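Thread: Left gripper dropping out mid-task, anyone else?

beyene_bench
Joined: January
Posts: 14

Right, I'm at my wits' end with this so hoping someone's been here before me. We've got a pair of hand-held grippers we use for collecting sorting demos (picking things up, putting them in trays, that sort of job) and since Wednesday the left one keeps losing its tracking. The pose just freezes, then jumps a good hand's width sideways and carries on as if nothing happened. The right one is fine! Out of 71 demos I've had to bin 14, all the same fault.

What I've tried so far: new cable, restarted everything, reflashed the left unit, swore at it. The fingers still open and close properly in the log, so it's only position that goes.

View from the right hand during one of the basket runs:

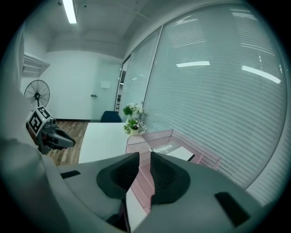
Right gripper over the pink basket, left one with its marker cube off to the left

Any ideas welcome, I've got a deadline and very little hair left.

prulby
Posts: over 3000

It's your blinds. White slats and a white wall, there's next to nothing for it to hold on to, and you've got the ceiling lights bouncing off the slats on top of that. I had the very same jump in our Ustbridge room and it went away when I stuck posters up.

marer_k

Not convinced, sorry. If it was the blinds, why is the right one happy? Same room, same lights. I'd be looking at the cube. Is it screwed down or clipped? Ours was clipped and it shifted a few millimetres every time somebody put the gripper down a bit hard.

prulby

The right one's happy because it's pointing somewhere else half the time. The two hands don't see the same thing.

marer_k

Fair, but a sideways jump of the same size every time smells like a marker being read wrong to me. Bad light gives you wobble all over the shop.

beyene_bench

Clipped. And now I've gone and wiggled it and yes, there's play in it, ugh. I'll tape it and do five runs before I touch the lights, otherwise I won't know which of you to thank.

Mahlet Abera

Can I butt in with a dull safety point? Please don't replay any of those 14 on a real arm. We had one jump slip through and the arm went straight into the table edge. I was standing next to it and it frightened the life out of me. Put a speed check on your export so anything that leaps gets thrown out.

beyene_bench

Yikes, OK. Will do that tonight. Are you filtering on the raw pose or after smoothing?

Mahlet Abera

Raw! Smoothing hides it.

beyene_bench

Taped, five runs done, one jump. So better but not cured. Posters going up tomorrow, prulby, don't be smug.

prulby

Too late. Try closing the log viewer while you record as well, mine was dropping frames with it open.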